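Trindova shows most of its new Ovik, keeps the boot to itself
3 January 2021

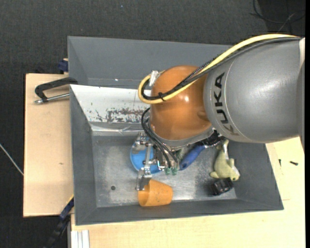
Trindova has published the details of its second-generation Ovik estate a full week before the car was due to be unveiled, which leaves the unveiling with very little to do. The press pack went up on Friday night, came down on Saturday morning and went back up by lunch with the same contents and a smaller embargo notice. We are treating that as permission.

The Ovik has always been the sensible one in the Trindova range, bought by people with dogs, cellos or both. The new car is longer and lower than the old one and has a grille that could reasonably be described as keen. There will be three versions at launch: the Ovik, the Ovik Plus and the Ovik Rendon, the last of these named after the hill-climb course where Trindova does its suspension work. The Rendon gets darker wheels, stiffer springs and a badge on each front wing, and will account for most of the cars you see in adverts and hardly any of the ones you see outside schools.

Two engines have been confirmed. The entry car uses a 1.5-litre petrol carried over from the Khoury hatchback, where it has earned a reputation for being fine. The Plus and Rendon share a plug-in hybrid system with a battery under the rear seats, good for 559 km on a full tank and a full charge, according to the company's own testing. There is no diesel, and the press pack manages not to use the word once in 31 pages. A fully electric Ovik is described as "under active consideration", a phrase Trindova has now been using about one car or another since 2016.

Weight is up. The old petrol Ovik was hardly a flyweight, and the new hybrid adds 437 kg to it, most of that battery. Trindova says the extra mass sits low in the car and improves the ride. It may well do. So would a few paving slabs.

Inside, the buttons have mostly gone. Heating, radio and seat controls now live in a central screen, although the volume knob has survived after what the company calls "strong customer feedback". The front seats are new, the rear bench slides, and there is a drawer under the passenger seat for the handbook, the locking wheel nut and, in time, a single glove.

The one figure left out is the one Ovik owners tend to ask for first. Boot space in the outgoing car was 613 litres with the seats up, enough to make it a fixture at garden centres and the odd house clearance. The new one is listed as "generous". Asked to put a number on generous, Tarek Karaki, who looks after product planning for the Ovik, said he would rather people came and saw it for themselves.

"We've been very open about this car," he said. "I think we're allowed one surprise."

He did confirm that the hybrid loses its underfloor compartment to the charging gear, and that the spare wheel is gone on every version. Buyers get a can of sealant and a small compressor instead. The tow bar remains on the options list, and now folds away electrically at the press of a button, one of the few in the car that is still a button.

Prices have not been set, but dealers have been told to expect the petrol car to cost a little more than the current one and the Rendon to cost a good deal more. A first batch of 1,157 cars will be offered in a launch edition with a panoramic roof, heated rear seats and a shade of green called Wet Slate, which on the configurator looks very much like grey. The order books open at the end of the month, with deliveries from June.

Anyone who wants the outgoing model should be quick. Trindova has around 40 of the old estates left unsold, all petrol, mostly white, and every one of them with a spare wheel.

The official unveiling goes ahead as planned next Sunday and will be streamed on the company's website. It is scheduled to last 50 minutes, and Trindova has confirmed that the tailgate will be opened.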